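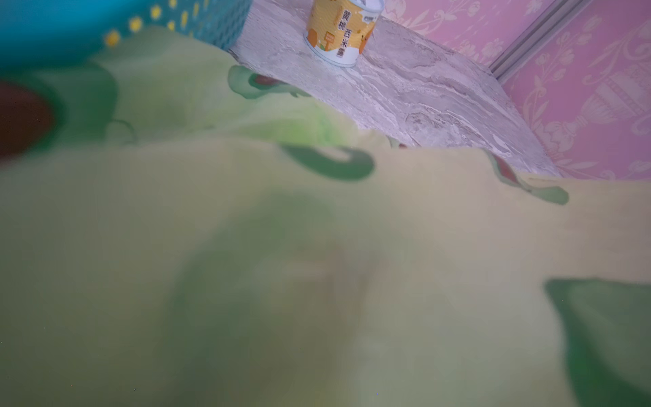 Duyên Diệp replied that the labels print fine from her side, so the problem must be in our template and she would not reinstall the driver again.

2 min read

Ticket 415 — care labels come out shifted, Katier label printer

Problem: When we print washing labels for the tea towels and napkins, the text moves down a little on every label. After 30 labels the last line of the washing instructions is on the next label. The colour of the ribbon makes no difference.

What I tried in November:

9:10 am. Switched the printer off and on. Same result.

9:25 am. Cleaned the sensor with a dry cloth. The first labels were better, then the shift came back.

10:40 am. Opened the template in Plotitz, as Duyên suggested. The label height was set to 118, but the Võ rolls we bought this autumn have a gap of 3 mm between labels. The old rolls had no gap, only a black mark on the back.

11:05 am. Changed the media type from "mark" to "gap" and ran the calibration. The printer fed several blank labels and stopped in the right position.

Result: I printed a full roll for the Drarnidier order and the text stayed in its place. I saved the template under a new name — please do not use the old one with these rolls.

Still open: the preview shows the wrong margin. Please keep the ticket open for this.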